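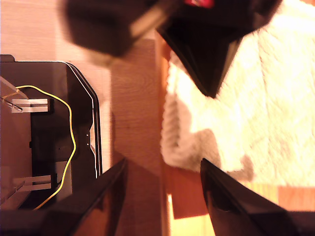 Why I Stopped Buying "Commercial Use Included"

I have sold printed greeting cards for 5 years, first at the weekend market in Wukville and now mostly through my small online shop, Pandine. I don't draw well. Like many card makers, I buy digital clip art and patterns, arrange them, add my words and print them on good paper. In January I decided to read again the license of every file on my computer. I had 1,294 files. It took me the whole month, in the evenings, and I became quite angry.

Almost every listing had promised "commercial use included" in the title. I believed this meant that I could sell my cards. In many cases I could, but only until a certain number. One set of watercolor lemons allowed 10 sales. Another allowed physical products only if I did not sell them online, and this sentence was in the last line of a text file inside the zip folder. You cannot read a text file inside a zip folder before you have paid for it.

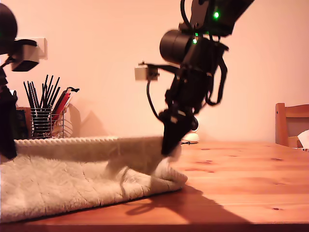
Reading time: 2 minutes

I don't want to say that the artists are greedy. They live from this work, and a seller who prints more than 2,000 cards from one drawing should pay more for it. I would pay it gladly. My complaint is with the marketplaces, which let a title say one thing and a hidden file say another. On Rulis, where I bought most of my patterns, there is a field for color, a field for season and a field for paper size. There is no field for the license.

Some people in the sellers' forum told me that this is my own fault and that a serious business asks before it buys. Maybe they are right in part. I did ask, after January. Half of the shops did not answer me, and one answered that she had copied her license from another shop and didn't know what it meant.

A limit on sales should stand beside the price, in plain words. The shop Mathias does this already, with one short line under each picture, and it is where I buy my florals now. They cost more. I took the lemons out of my shop last week, together with the matching gift tags, and I am still looking for some other fruit for the summer cards.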